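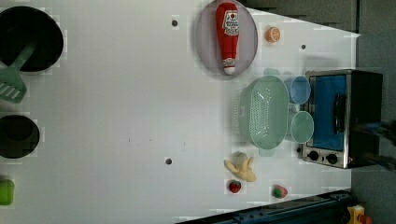 Site visits / Play and learning products

The Womix open day ran in June, from mid-morning to 4 p.m., in the Dunne building. Entry was by timed ticket, with 300 issued. I went to look at the play kitchen line, which Womix assembles from parts molded by Drokico, and to hear how the sets are checked before packing.

The first stop was the molding floor. Two presses were running, both on small tableware. Visitors stayed behind a painted line, and the cycle time was given as 60 seconds, including ejection. Trimming is done by hand at a bench beside each press.

Upstairs, the sets are laid out on white tabletops for review. The table I spent most time at had black cookware at one end, with a green slotted spatula resting across the pan. A red ketchup bottle lay on a round plate, and an orange slice sat beside it. The mint-green colander is the most useful piece to inspect – it has rows of small holes and a handle tab at either end. According to the handout, thin sections between holes are the usual cause of rejects, and the mold was revised 5 times before release.

Color was the other topic. The plate is a pale lavender, and the staff compare each batch against a retained sample under a fixed lamp. Printed labels are rubbed with a damp cloth, then with a dry one. The log on the wall showed 3,522 pieces checked since the start of the season.

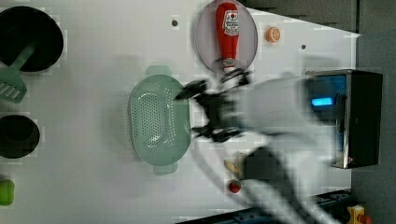 Cokosex, which stocks the line, asked in the discussion afterward whether the colander could be sold separately, as it is the piece most often reported lost. The reply was that spares are under review, with no date set.

The packing room was closed by the time our group reached it. Cartons were stacked in the corridor, single wall, with paper dividers – no foam. Parking is at the rear of the building, and the stairs are steep. The elevator has to be requested at the front desk.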